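Tratville 외래센터 세척·멸균실 시설 점검표 (의견 포함)
점검일: 8/6/24
점검자: Ruth Cárdenas
구역: 기구 반납 창구, 세척실, 포장실, 멸균물 보관실

1. 손위생 및 보호구
세척실 입구 손소독제 비치: 적합
안면보호대, 방수 가운: 적합
긴 장갑: 미흡
의견: 큰 치수만 남아 있음. 작은 치수를 주문하고 입고 전까지는 내시경실 재고를 나눠 쓸 것.

2. 세척액 및 초음파 세척기
세척액 희석표 부착: 적합
초음파 세척기 일일 시험 기록: 미흡
의견: Corketti 세척기의 기록지에 서명이 빠진 날이 있음. 시험지는 붙어 있으나 판독자를 알 수 없음. 세척액 교환 시각도 같은 장에 적도록 양식을 고치기로 함.

3. 고압증기멸균기
문 패킹 상태: 적합
화학적 지시계 보관: 적합
생물학적 지시계 결과 기록: 적합
의견: Kratochvíl 멸균기는 누적 4000회 정비 시점이 가까움. 10월 전에 정비 일정을 잡고, 정비 당일 사용할 대체 장비를 수술실과 미리 협의할 것.
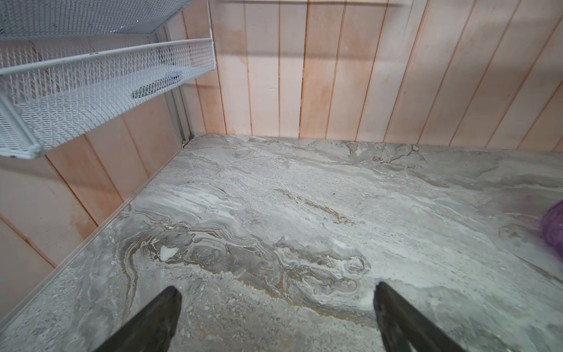 4. 바닥 및 작업면
바닥 청소는 작업 종료 후 매일 하는 것으로 되어 있고 기록도 이어져 있음. 배수구 덮개는 고정 상태 양호. 다만 바닥 마감재를 새로 고를 때는 무늬를 함께 검토해야 함. 밝은 회색 바탕에 흰색과 짙은 회색, 황갈색 줄이 물결처럼 섞인 대리석 무늬에서는 갈색 얼룩이나 떨어진 작은 부품을 찾기 어려움. 세척실과 포장실은 무늬 없는 밝은 단색을 권함. 포장대 상판도 같은 기준으로 볼 것.

5. 멸균물 보관
선반 높이 바닥에서 30cm 이상: 적합
유효기간 표시: 적합
온습도 기록: 미흡
의견: Tritlow 습도계의 표시값이 벽면 계기와 맞지 않음. 교정 의뢰할 것. 맨 아래 칸의 포장 상자는 창고로 옮기고 선반 앞 통로를 비워 둘 것.

6. 문서
작업 지침서 최신본 비치: 적합
신규 직원 교육 확인서: 미흡
의견: 교육은 마쳤다고 하나 확인서가 철에 없음. 10일 안에 제출.

미흡 항목은 담당자가 조치 내용을 적어 점검자에게 보내고, 재점검 때 해당 항목만 다시 확인함.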